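Incidencia 259 - Pinza derecha: se pierde el seguimiento al girar la muñeca
Estado: en observación
Abierta por: Zinhle Shabalala
Asignada a: Settimio Sanna
Equipo: pinzas de mano Faver, pareja 2

Zinhle Shabalala escribió:
Hola, Settimio, y gracias de antemano por la paciencia, que ya sé que os escribo mucho. Desde que actualizamos el programa de Calliditz, la pinza derecha pierde la posición cada vez que giro la muñeca hacia dentro. La izquierda va de maravilla. De 36 tomas he tenido que descartar 20, y me da una pena enorme porque algunas habían salido preciosas. He reiniciado dos veces y he repetido la calibración con calma, sin prisas, y sigue igual.

Settimio Sanna respondió:
¡Hola, Zinhle! Escribe todo lo que haga falta, mujer, que para eso estamos. Necesito que hagas la prueba de reposo: de pie, las dos pinzas delante a la altura de la cintura, los cubos con las marcas hacia arriba y los cables colgando sin tirar. Aguanta así casi 20 segundos y luego gira solo la derecha, despacito. 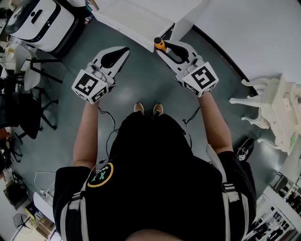 Cuando termines, mándame el registro completo, aunque salga larguísimo. Mira también si el cubo derecho baila al tocarlo con el dedo - a Arsen le pasó en julio con otra pareja y estuvimos una tarde entera culpando al programa, pobre.

Zinhle Shabalala respondió:
Prueba hecha. En reposo, perfecto; al girar, salto de posición otra vez. Y sí, el cubo se mueve un pelín. ¿Lo aprieto yo o prefieres verlo tú?

Settimio Sanna respondió:
Apriétalo tú con la llave pequeña, sin forzar, y vuelve a calibrar solo la derecha. Si el salto continúa, aparta la pareja y le pido a Kyrylo un soporte nuevo. Dejo la incidencia abierta hasta que tengas otra tanda de tomas. ¡Un abrazo y ya me contarás!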